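태양광 발전 설비 점검 안내: 소규모 지붕형 설비의 정기 점검 절차

읽는 시간 6분
인쇄하기 | 이메일로 보내기

본 안내서는 클레그(Clegg) 에너지협동조합의 조합원 중 지붕형 태양광 설비를 직접 관리하는 건물주를 대상으로 합니다. 출력 10kW 이하의 계통연계형 설비를 기준으로 작성하였으며, 축전지가 연결된 설비에는 별도의 지침이 적용됩니다. 점검은 연 2회, 장마가 끝난 뒤와 겨울이 시작되기 전에 실시하는 것을 원칙으로 합니다.

1. 점검 전 준비

점검은 두 사람이 한 조를 이루어 실시합니다. 한 사람은 지붕 또는 옥상에서 작업하고, 다른 한 사람은 지상의 인버터와 차단기를 담당합니다. 강우 직후이거나 풍속이 강한 날에는 점검을 연기하여 주시기 바랍니다. 경사 지붕에서는 안전대를 착용하지 않은 상태로 작업할 수 없습니다.

준비물은 다음과 같습니다.
- 절연 장갑과 안전화
- 직류 측정이 가능한 멀티미터
- 토크 렌치
- 설비 준공 도면 및 전회 점검 기록지

준공 도면을 분실한 경우에는 시공사에 사본을 요청하시기 바랍니다. 조합 공동구매로 설치한 설비는 시공사인 산디바노(Sandivano)에서 도면을 보관하고 있습니다.
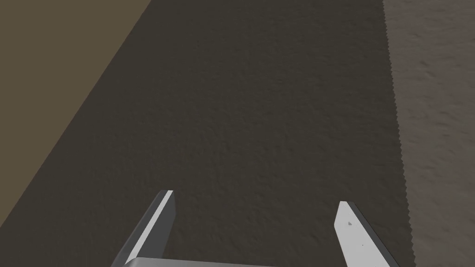 2. 설비 정지

먼저 인버터의 운전을 정지하고, 교류 차단기를 내린 다음 직류 개폐기를 개방합니다. 순서를 바꾸어서는 안 됩니다. 부하가 걸린 상태에서 직류 개폐기를 조작하면 아크가 발생할 수 있습니다. 개방 후에는 인버터 제조사가 정한 방전 시간이 지날 때까지 기다립니다. 라버(Raver) 계열 인버터의 방전 시간은 300초입니다.

모듈은 햇빛을 받는 동안 계속 전압을 발생시킵니다. 개폐기를 개방하였더라도 모듈에서 접속함까지의 배선은 충전 상태로 간주하고 취급하여야 합니다.

3. 모듈과 지지대 점검

모듈 표면의 균열, 변색, 테두리 들뜸을 육안으로 확인합니다. 오염이 심한 경우 상온의 물과 부드러운 솔로 닦아 내며, 고압 세척기는 사용하지 않습니다. 지지대의 볼트는 도면에 표기된 토크 값으로 다시 확인하고, 녹이 발생한 볼트는 위치를 기록합니다.

모듈 사이의 케이블이 지붕 면에 닿아 있지 않은지도 살펴봅니다. 늘어진 케이블은 자외선에 견디는 결속 자재로 고정합니다. 커넥터는 손으로 가볍게 당겨 체결 상태를 확인하되, 분리하지는 않습니다.
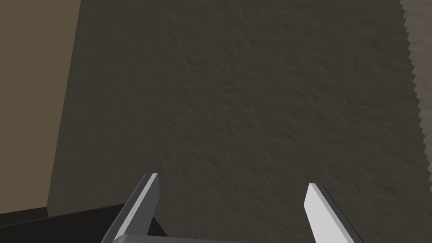 4. 인버터 설치 벽면 점검

인버터는 벽면에 밀착하지 않고 제조사의 전용 거치대에 고정되어 있어야 합니다. 거치대의 앵커 주변에 균열이나 부스러짐이 있는지 확인하고, 상하좌우의 이격 거리가 설치 설명서의 기준을 충족하는지 측정합니다. 위 그림의 어두운 회갈색 면처럼 잔 요철이 전체에 퍼져 있는 벽에서는 거치대의 뒷면이 고르게 닿지 않을 수 있으므로, 네 모서리의 틈을 각각 확인하시기 바랍니다. 틈이 있으면 평탄한 받침판을 덧대는 방안을 시공사와 협의합니다. 전선관이 벽을 관통하는 부위의 밀봉재도 함께 점검합니다.

5. 전압 측정과 재가동

접속함에서 스트링별 개방 전압을 측정하여 기록합니다. 모듈 구성과 방위가 같은 스트링끼리 비교하고, 전회 기록과도 대조합니다. 측정값은 일사량과 모듈 온도에 따라 달라지므로 측정 시각과 날씨를 반드시 함께 적습니다. 측정 전압이 멀티미터의 정격을 초과할 우려가 있는 설비는 측정을 생략하고 전문 업체에 의뢰하여야 합니다.

재가동은 정지의 역순으로 진행합니다. 직류 개폐기를 투입하고, 교류 차단기를 올린 다음 인버터를 기동합니다. 계통 연계가 완료되면 표시창의 오류 코드 유무를 확인합니다.

6. 기록의 제출

점검 기록지는 드리벨(Drivell) 관리 시스템에 등록하거나 조합 사무국에 서면으로 제출합니다. 등록 시에는 양식 번호 791을 선택하여 주십시오. 이상이 발견된 항목은 사진을 첨부하고, 조치 예정일을 기재합니다. 절차에 관한 문의는 사무국 설비 담당 하시니 마줌데르에게 하시면 됩니다.

댓글 3개

클라이브 버킷
옥상 난간 안쪽에 설치한 설비도 안전대가 필요한지요? 평지붕입니다.

하시니 마줌데르 (사무국)
평지붕이라도 지붕 끝에 접근하여 작업하는 경우에는 착용하셔야 합니다. 난간 높이를 알려 주시면 개별적으로 안내해 드리겠습니다.

포피 모트럼
양식 번호를 몰라서 지난번에는 서면으로 냈습니다. 이번에는 시스템으로 등록해 보겠습니다. 전회 기록도 같은 양식으로 올리면 되나요?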